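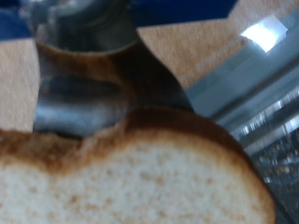 White bread, up close.

Home About Recipes (sort of) Letters Archive

February
Posted by Quentin Collet

My mother-in-law's house sold on a Friday, and by the following week I had become the owner of her recipe box. I didn't ask for it. My wife got the good lamp, her brother got the piano (which he can't play, but he has the wall for it), and when everything else had been loaded up or given away there was this green tin box sitting on the kitchen windowsill, and everybody looked at me. I do most of the cooking at our house, so I suppose it made sense.

I've been reading it in the evenings ever since. There are 331 cards in there. I know because I'm typing them up for the family, one at a time, and I keep a tally on the back of an envelope so I know where I left off. I thought it would take me a couple of weekends. I am well past a couple of weekends now and I'm still in Desserts, and I started with Desserts.

Part of the trouble is her handwriting, which was lovely and which I can't read. She learned penmanship from somebody strict, so every letter leans the same way and every letter looks like every other letter. I spent a whole evening convinced that a coffee cake called for "one cup lamps." My wife looked at it for half a second and said "raisins." I still don't see it.

The other part of the trouble is that I keep stopping to read the backs. She wrote on the backs of everything. Sometimes it's useful – "double this for church" or "Do NOT use the small pan" – and sometimes it has nothing to do with the food at all. One meatloaf card has directions to a dentist. There's a note on the back of a pickle recipe that says "Kiros Birhane, 12 quarts, would not take money," and I had to call my wife's aunt to find out who that was.

It was a neighbor, of course. The Birhanes lived two doors down for years and had a garden that ran all the way to the alley, and every August he would carry cucumbers up and down the block in a wagon. My mother-in-law gave him back some of his own cucumbers as pickles, and he gave her tomatoes for the jars, and the aunt said this went on until neither household had any room left in the basement. She talked for close to an hour and I wrote down as much as I could on the same envelope as the tally, so that is now a very hard envelope to read.

I wish I'd known to ask about all this when we were sitting at her table. I ate at that table for 15 years! I talked about the weather, and the drive over, and whether the highway by Lamenel was still torn up. She'd have told me anything I wanted to know about those pickles, and I believe she would have enjoyed telling it.

What I did know about was the stuffing, because everyone did. It was the one thing she made that people drove in for. I'd assumed it was complicated. I had pictured sage from the garden and some sort of special loaf from the bakery over in Bustos, where she bought her rye. The card is about five lines long. It says plain white bread, the cheap kind, left out on the counter overnight, and then onions and celery and "butter till it looks like too much." There's a smudge over the broth amount. On the back she wrote, "Mother's. She used the heels too."

So I made it, on a regular weeknight, with no turkey anywhere near the house. I laid the slices out on the cooling racks before bed and my wife came down in the morning and stood in the doorway for a while. She said that was what the kitchen always looked like the day before Thanksgiving when she was little, bread on every flat surface, and you'd get your hand smacked if you took one. Then she took one and ate it standing up, dry as it was, and went off to work.

It came out pretty close. The top was right and the edges were right. The middle was a little wet, and I think that's the smudge's fault and I'm going to try less broth next time. Our son ate two helpings and asked why we only have it once a year, and I didn't have a good answer for him. We had it again on Sunday.

I've had some nice notes from readers about old recipe boxes since I mentioned this one last time, so let me pass along a few things that have helped me, in case you've got a tin on your own windowsill.

Take your time over the order of the cards before you move anything. I took out a big handful on the first night to "sort" them and only later noticed that she'd had them in an order of her own, with the ones she used most at the front of each section. I got most of it back by going by the grease stains, but not all.

Copy the backs as well as the fronts. Copy the misspellings too, if you can stand it. She wrote "brocolli" every single time and I'd corrected it on three cards before my wife asked me, very nicely, to put it back.

And call people up. The aunt was thrilled. I've since called a cousin in Kasach about a card that just says "Tarkska cake" with no ingredients whatsoever, only an oven temperature and the word "careful." The cousin had never heard of it, but she remembered a different cake entirely, with prunes, and she's mailing me that one. If anybody reading this has ever run into a Tarkska cake, or thinks that might be somebody's name or a town or a brand of flour, please write in. I've looked everywhere I can think to look.

I did 10 more cards last night, most of them Jell-O. There was a stretch of years when that family put nearly everything into Jell-O, and I'm typing those up just as faithfully as the rest, though I can't promise I'll be making the one with the shredded carrots and the tuna. My brother-in-law says it was his favorite. He's welcome to come over and show me how it's done, and he can bring the gelatin.

Next up is Breads and Rolls, which is the thickest section in the box and, from what I can tell by flipping through, the one with the worst handwriting. I've bought a magnifying glass and a fresh pack of envelopes.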